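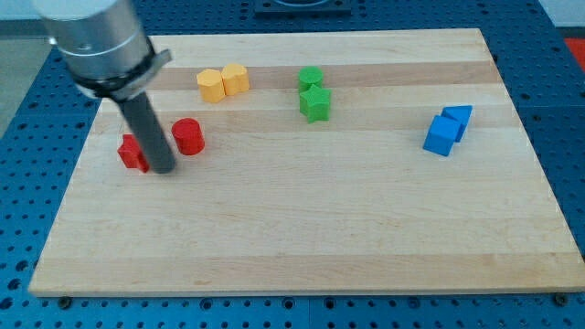

Sorting bench, Flundham workshop

Hello again! It's been a while since I put any photos up, and a few of you have been asking how we're getting on with the arm. I've packed shape sets at Calvo long enough to be suspicious of anything with a plug on it, so take my opinion with that in mind.

The bench first, up at the top. Reds on the left, yellows a bit further back, then the green star with the cylinder behind it, and the two blue cubes over on the right. The grey rod is down next to the red cube. I do like that wooden board – much nicer to look at than the blue plate with all the holes in it.

What's changed for us? Well, my wrists, mainly. We used to group every set by hand, 277 on a busy shift, and by the last 50 I'd be mixing up my greens and my blues. Now Rutilio Galindo and I do the checking and boxing, and Senyo Abugri has gone off to learn the programming side (he's loving it, and he's become quite unbearable about it).

It isn't all roses. The job is quieter and I miss the chat across the table, and Nneka Sani still reckons she's quicker on the stars. We've asked for the checking to be rotated so none of us gets stuck on it all day – we should hear in August.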